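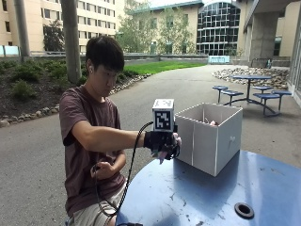 Seated at the round blue table, with an open white box within reach.

FOR IMMEDIATE RELEASE
April 2018

Wellero Opens Preservation Transfer Program to Independent Documentary Makers

Wellero, a nonprofit fiscal sponsor for independent documentary film, has opened its Preservation Transfer Program to all filmmakers who hold original 16mm elements of completed nonfiction work. The program was previously limited to projects under Wellero sponsorship. It provides inspection, minor repair, scanning and file delivery at no charge to the rights holder, up to a set running time per title.

The first open round will accept 50 titles. Funding comes from the Raudsepp Fund, which supports the care of nonfiction film and its related sound elements.

Scope of work

Each accepted title will be inspected on a bench before any machine handling. Inspection covers shrinkage, edge damage, splice condition, color fading and signs of acetate decay. Broken perforations and failed splices will be repaired. Elements shrunk beyond the scanner's tolerance will be returned with a written condition report and will not count toward the round.

Scanning will be carried out by Flulum, a film laboratory under contract to Wellero for the full term of the program. Picture will be scanned at 4K from the best surviving element, in this order of preference: original camera negative or reversal, interpositive, internegative, release print. Magnetic sound tracks will be captured at 96 kHz and 24 bits. Where no magnetic track survives, the optical track will be captured from a print or from the track negative.

The program does not cover restoration. Dust removal by image processing, stabilization, color grading beyond a single base correction, and sound cleanup are outside its scope. Rights holders who want this work may contract for it separately using the delivered files.

Deliverables

Each rights holder will receive an uncompressed image sequence in DPX format, a ProRes 422 HQ access file with synchronized sound, an H.264 viewing copy, and the inspection report. Files will be supplied on one hard drive with checksums. A second set will be held by Wellero on LTO data tape for 11 years, after which the rights holder may renew the storage agreement or withdraw the tapes.

Records for all accepted titles will be entered in Plemus, the catalog system Wellero uses for its sponsored projects. The record lists title, credits, running time, element type, element condition and storage location. Contact details for the rights holder are kept private unless the holder asks for them to be shown.

Copyright stays with the rights holder. Participation grants Wellero no right to screen, license or distribute any title.

Eligibility

Applicants must be the director, the producer or the legal estate of either, and must be able to document control of the rights. Works must be nonfiction, completed and previously shown in public. Unfinished works, outtakes and trims are not eligible in this round. An applicant may submit up to six titles. Series are counted by episode.

Works on video formats are not eligible. Wellero is reviewing the equipment needed for three-quarter-inch and one-inch tape and has set no date for a decision.

"Most of the inquiries we receive concern reels kept in closets and basements, often with the picture and the sound in different places," said Bhavana Poduval, program manager at Wellero. "We ask applicants to locate both before applying. A picture negative without its track can be scanned, but the result is of limited use for exhibition."

Application procedure

The application consists of a title list, a reel inventory, a statement of rights and photographs of the can labels. Applicants should not ship film until they receive written instructions. Film giving off a strong vinegar odor must be declared on the inventory and will be handled separately.

Applications close at the end of September. Titles will be reviewed by condition and by the number of known surviving elements. Applicants will be told the result in writing, and each accepted title will be given a shipping window. Wellero pays insured return freight within the United States. Inbound freight is paid by the applicant.

About Wellero

Wellero is a nonprofit membership organization that provides fiscal sponsorship, contract review and technical services to makers of independent documentary film.

Press contact
Bhavana Poduval, Program Manager, Wellero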